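Student Project Report
Kitchen Layout and Small-Batch Preparation
Module: Domestic Work Study, Trovilura College
Submitted by Ntombi Steyn, May 26, 2022

1. Purpose

The project looked at how a single table is used when it has to serve as store, preparation surface and clearing-up area at once. The kitchen at Cheetham House has one table for all three. The aim was to record what is kept on it, to measure how much of the top is left for work, and to propose a layout that shortens the reach between items used together.

2. Method

Items were grouped by use: containers, hand tools, food, cleaning materials and appliances. The top was then divided into zones from left to right and from front to back. Walking distance and reach were logged on the Jenosura recording sheet over a series of short preparation tasks, all of them limited to one or two eggs, chopped vegetables or a simple dry mix. A total of 166 separate movements was entered. A movement was counted each time an object was lifted and put down in a new place. Sliding an object across the table was noted but left out of the total.

3. The table as found

The table has a grey marble-patterned top. Most of the items had collected on the left side and along the back. A steel bowl stood in the middle, with the white appliance further back on the right. Scissors, a fork and a dark red cloth lay together on the left, close to a second small steel bowl that still held scraps of food. The eggs were kept further back on the same side, near a small jar with an orange lid.

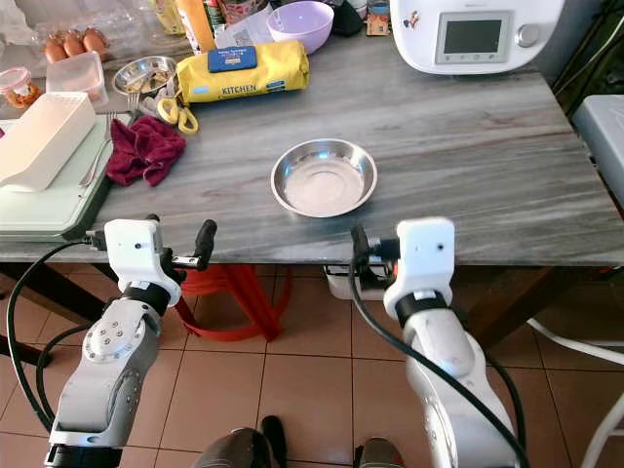 Why is the middle of the table kept for mixing?
It can be reached from either side without turning, and it leaves enough elbow room for the person doing the work.

The middle zone was used in nearly every task. The back left zone was used least, although it held the largest number of items. Several of these, mainly bottles and packages, were not touched during any of the logged tasks.

4. Findings

4.1 Working space
The clear area at the centre and front of the table was adequate for one bowl and one board. When a third item was brought forward, something had to be moved back first. These clearing movements added no value to the task and were the main cause of delay.

4.2 Bowls
The kitchen has steel bowls and lavender plastic bowls. The small steel bowls are shallow, and dry mixes spilled when stirred quickly. The plastic bowls were better for holding measured ingredients before tipping them into steel. The longest single task, which used both kinds of bowl, took 861 seconds including clearing up.

4.3 Board and tools
The pale green board has a darker rim and a handle. It was often used as a resting place for other things, including the white rectangular container and the fork. Each had to be lifted off before cutting could start. A board used as a tray is not available as a board, and this should be treated as a storage fault.

4.4 Cloths and wiping
The cloth was left crumpled beside the board. It was within reach, but it took up space that could have held a bowl. The yellow package marked "KITCHEN" lay flat towards the back, where it occupied more of the top than it would standing on end. 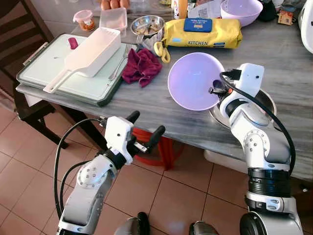
5. Proposed layout

The following changes are recommended:

Keep the board clear and level, with no part of it past the table edge.
Stand the fork and scissors in one upright holder at the left.
Nest the lavender bowls and place them to the right of the mixing position.
Move the bottles and unopened packages to the Drorkus shelf unit.
Hang the cloth from a hook on the side of the table.
Take any bowl with food remains to the sink before the next task starts.

Total hand travel for the full set of tasks was around 2,145 metres under the present arrangement. No figure is given for the proposed layout, which has been drawn but not tested.

6. Limits of the work

The log was kept by one person and covers one kitchen. Left-handed use was not studied. Reach was taken in a straight line from shoulder to object, so the effect of leaning over taller items is not included. The trial of the new layout is planned for October, using the same recording sheet and the same tasks in the same order.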